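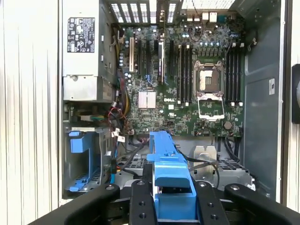 Stunau, 8. April 2026. Der Werkhof Pliklow nimmt ab sofort ausgemusterte Büro-PCs an und macht sie wieder flott, für Schulen und Vereine im Umkreis. 80 Rechner stehen schon im Regal, Spende der Spedition Czerwiński. Darunter viele Dell-Workstations im Tower-Gehäuse: Seitenwand ab, Netzteil oben, grüne Platine, der CPU-Sockel leer und der Bügel offen. So ein Gerät ist kein Schrott. Prozessor rein, Speicher prüfen, neue Platte, läuft wieder.

Gearbeitet wird an 2 Werkbänken in der ehemaligen Schlosserei, Eingang über den Hof. Leitung: Jacinto Rosales, gelernter Elektroniker. "Die meisten Kisten kommen ohne Prozessor oder ohne Festplatte bei uns an. Gehäuse, Board und Netzteil sind oft noch gut", so Rosales. "Wegwerfen wäre schade drum."

Angenommen werden Tower und Laptops, bitte mit Netzkabel. Keine Röhrenmonitore, keine Drucker! Datenträger vorher ausbauen oder löschen lassen, Löschprotokoll gibts auf Wunsch dazu. Software für die Bestandsliste: Carix, jedes Gerät bekommt eine Nummer.

Abgabe der ersten Rechner im September, zunächst an 3 Schulen. Weitere Einrichtungen können sich formlos bewerben, bitte Ansprechparter und Stückzahl angeben.

Gesucht werden noch: Prozessoren mit passendem Kühler, Arbeitsspeicher, Schraubendreher in allen Größen. Auch Leute die löten können.

Pressekontakt: Werkhof Pliklow, Stunau, Durchwahl 1632. Interviewtermine nach Absprache, Fotos auf Anfrage erhätlich. Abdruck frei, Beleg erbeten.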